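Reference > Robotics > Workplace practice > Enclosed two-arm workcells

Enclosed two-arm workcell practice

Enclosed two-arm workcell practice is the body of rules and working habits that governs the setup, use and care of small robotic cells in which a pair of arms shares one table. It applies mainly to bench-scale cells used for handling soft goods such as clothing, towels and bedding. The subject overlaps with general machine safety, but it also covers matters that machine safety leaves alone, among them the layout of the table, the storage of materials inside the cell and the keeping of records.

Scope

A cell is usually considered enclosed when it has fixed walls on at least three sides and a defined front edge from which people load and unload the work. The walls may be solid, ribbed or mesh. The front may be open, provided that other measures keep people out of reach of the arms while they are powered. Cells with a single arm, cells mounted on a moving base and full-size industrial lines fall outside the usual meaning of the term.

National law on machinery and on workplace safety takes priority over any site document. Site rules add detail to the law and may be stricter, but they cannot relax it.

History

Early bench cells were built one at a time by the groups that used them, and each group wrote its own instructions. The Brerberg textile laboratory was among the first to put its instructions into a single document, known as the Brerberg Bench Rules. The first edition contained 27 clauses, most of them concerned with stopping the arms and with the routing of cables. The Grato project, which ran cells at more than one site, adopted the clauses and added a section on the preparation of garments.

A later revision, prepared at Fillton, merged the two texts. It also dropped several clauses on the color of warning labels, which had been the cause of long disagreement between the sites. The Fillton revision is the version most often cited. It is divided into 2 parts, the first on the cell itself and the second on the work done inside it.

Layout of the cell

Both arms should be mounted to the same rigid member, so that any movement of the frame affects them equally. Mounting the arms directly to a tabletop is discouraged. Fasteners are marked after tightening and inspected at fixed intervals. The Fillton revision sets the interval at 70 hours of powered operation, with an additional inspection after any collision, however slight.

The reach of each arm is drawn on a plan of the table. The area that both arms can enter is called the shared zone, and the plan must state which arm has priority there. Where the two arms are expected to hold the same item, the program must define what happens when one of them loses its grip. The normal requirement is that the other arm holds still until an operator or the control software confirms the next step.

Walls should be free of loose fittings. Baskets, hooks and shelves may be attached if they are secured against being pulled away by an arm and if their position is recorded on the plan. An item added to a wall after the plan is approved counts as a change to the cell.

Cables and electronics

Cables that move with an arm are given enough slack for the full range of motion and no more. They are checked by moving the arm slowly through its limits with power reduced. Circuit boards and connectors should be kept outside the reach of both grippers, and preferably behind a cover. Sites differ on whether open boards are acceptable on a front ledge. The Brerberg rules permitted them during development only, while the Grato text required a cover at all times - the Fillton revision follows Grato but allows a written exception.

Preparation of the table

Cloth table coverings are common in cells that handle garments, as they reduce sliding and protect the grippers from hard contact. A covering must be stretched or fixed so that it cannot be lifted along with the work. Patterned coverings are allowed. Where a vision system is in use, it must be tested against the covering with both light and dark items, and the result entered in the log. Dark fabric calls for special attention, as folds in it are harder to detect and the edge of a sleeve or hem may be missed.

Items waiting to be handled are kept in a basket or bin with a fixed location. Belts, pins and removable hardware are taken off beforehand. Pockets are emptied.

Operation

Only a trained operator may start the arms. Before starting, the operator confirms that the stop control works, that no tools have been left on the table and that the item to be handled is within the marked area. Hands stay outside the front edge while the arms are powered. If a garment must be straightened by hand, the arms are stopped first and the stop is held until the operator has withdrawn.

Remote operation is treated as ordinary operation, with the further condition that a second trained person is present at the cell.

Records

Each cell has a log that lists inspections, changes, faults and collisions. Sales, a site that joined the Grato project in its later phase, published a review of its own log covering 397 entries. The review found that loose cable ties and shifted table coverings were reported more often than faults in the arms themselves. It recommended that both be added to the daily check, and the Fillton revision includes them.

Criticism

Some users regard the rules as too heavy for small laboratories, where the same person may build, program and operate the cell. Others have objected that the rules say little about the condition of the fabric, though worn gripper pads can mark or snag delicate material. A proposed clause on pad replacement remains under discussion.

See also

Collaborative workspace; Emergency stop; Garment handling; Gripper; Lockout procedure
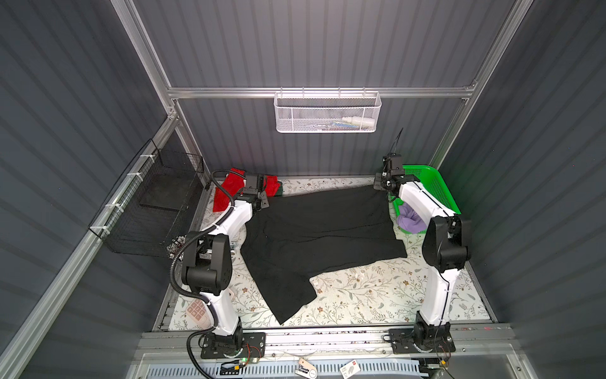 When does a change to an enclosed cell have to be recorded?

Any change made after the plan of the cell is approved has to be entered in the log, including a new fitting on a wall. The plan itself is corrected to show where the fitting is placed.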